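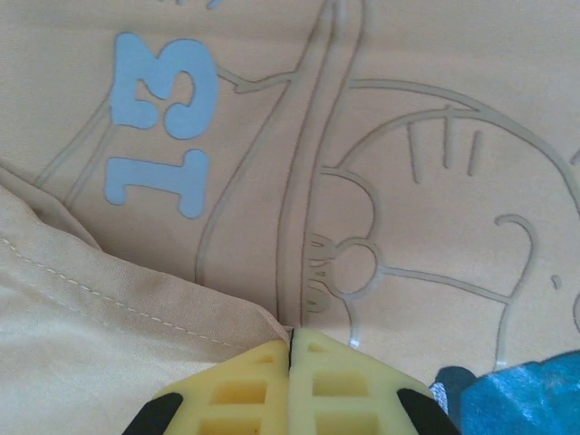

Setting Up and Maintaining a Garment Folding Cell
Student project report, Automation Workshop course

1. Background

Our group took over the folding cell in the Vistavby workshop in February. The cell has one arm, a two-finger gripper, a small camera at the wrist and a padded table. The previous group had used it for hand towels. Our task was to get it working on children's clothes and to write down how it should be looked after, so that the next group would not need to work it out again.

The project did not include new software for planning folds. We used the Firnlow control program as it was and changed only its settings.

2. State of the cell at the start

The arm itself was in good order. The gripper was not. Both soft fingers had small tears at the base, and the left one leaned outward, so the tips did not meet. On a towel this made little difference. On a thin cotton shirt the gripper closed beside the hem and came up with nothing.

The wrist camera bracket was also loose. One of its two screws had been replaced with one that was too short.

3. Fingers

We replaced both fingers with a lattice type, printed in a soft yellow filament from the Ahonen mold files kept on the workshop drive. The openings let the finger bend around a fold, and the tip comes to a point that can get in at the edge of a flap. The first pair was too stiff. We printed a second pair with thinner walls and kept the first as spares.

Fitting order:
Power off the arm and wait for the brake to click.
Remove the old fingers and wipe the mounts with a dry cloth.
Push each new finger fully onto its mount before tightening anything.
Tighten both sides a little at a time, left and right in turn.
Close the gripper by hand and look at the tips from the front. The seam between them should be straight.

If the tips cross, loosen one side and start again. Do not bend a finger to correct it.

4. Camera

After fitting the correct screw we repeated the calibration from the Firnlow menu. It takes 43 minutes, most of it unattended. The first calibration was wasted – someone had left the window blind open and the light changed halfway through. We now close the blind and leave the ceiling lamps on.

Printed clothes gave us more trouble than we expected. A thin outline on a pale shirt can be read as a hem, and the gripper then goes to the drawing. Stitching along a folded edge helps, and we raised the weight for stitch lines in the edge settings. Large numbers printed on a shirt were mostly ignored after that change. Thin curved lines were still picked up sometimes.

5. Test runs

We ran 271 grasps over the term, all on cotton garments. The first 200 were done with one grip force while we adjusted the approach height. In the rest we varied the force. Low force let the fabric slide out when the arm lifted. High force pressed the lattice flat and left marks on the softer knits. The value we settled on is written on the card inside the cabinet door, along with the approach height.

Shiny synthetic fabric was left out of the counted runs. We tried it a few times and the grip was not reliable.

6. Maintenance routine

Before each session: check the finger seam, wipe the camera glass, and clear lint from the lattice openings with a soft brush. Lint builds up faster than one would think, mostly in the lowest row.

Every 3 weeks: check the bracket screws and look for tears at the base of the fingers. Change the fingers as a pair.

The table pad comes from Westolis and can be turned over once. We turned it in April.

7. Open points

The left cable tie on the wrist rubs against the housing when the arm turns past the cabinet. We moved it twice and it still rubs. A cable guide would probably solve this, but we did not have time to make one. The settings file for printed clothes is saved separately from the towel settings – load the right one before starting.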